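How to Dye Easter Eggs With Onion Skins

My neighbor Aleksandra Żak taught me this one, and I've been pestering friends for their onion skins every spring since! The color comes out a deep, rusty brown, and each egg has its own leaf pattern. It does take an evening, but most of that is waiting, so put the kettle on.

What you'll need

A good heap of dry yellow onion skins (start saving them early, a paper bag in the pantry is fine), white eggs, small flat leaves, old nylon stockings, kitchen string, and 4 tablespoons of plain vinegar. Parsley and clover are my favorites for the leaves, though Lụa Đỗ swears by carrot tops, and hers are very pretty.
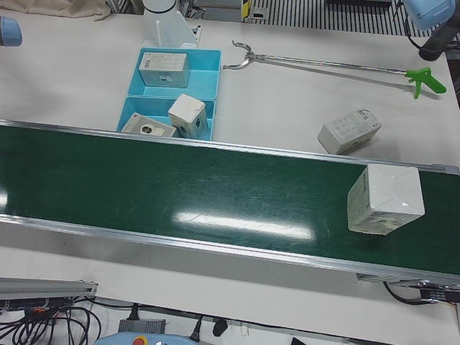
Step 1: Make the dye

Put the skins in a big old pot, cover them well with water and let it simmer for 60 minutes. Strain out the skins, stir in the vinegar and leave the pot to cool completely.

Step 2: Wrap the eggs

Wet a leaf, press it flat against a raw egg and smooth down the edges with your fingertip. Slide the egg into a piece of stocking, pull it really snug and tie it off at the back. You'll lose a leaf or two while you get the hang of it, and maybe an egg. I still do!

Step 3: Cook and color

Lower the wrapped eggs into the cool dye, bring it slowly to a boil, then turn it down and simmer gently for 12 minutes.

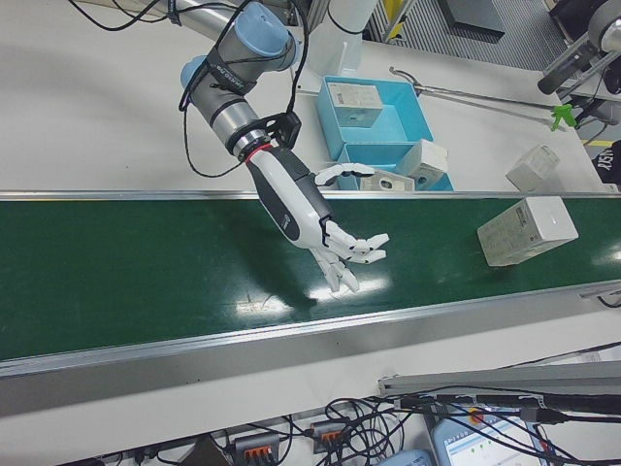

Lift them out with a slotted spoon and cool them in cold water before you snip the stockings. Peel off the leaves, pat the eggs dry and rub them with a drop of cooking oil for a soft shine. If you're planning to eat them, get them into the fridge within two hours and finish them up within a week.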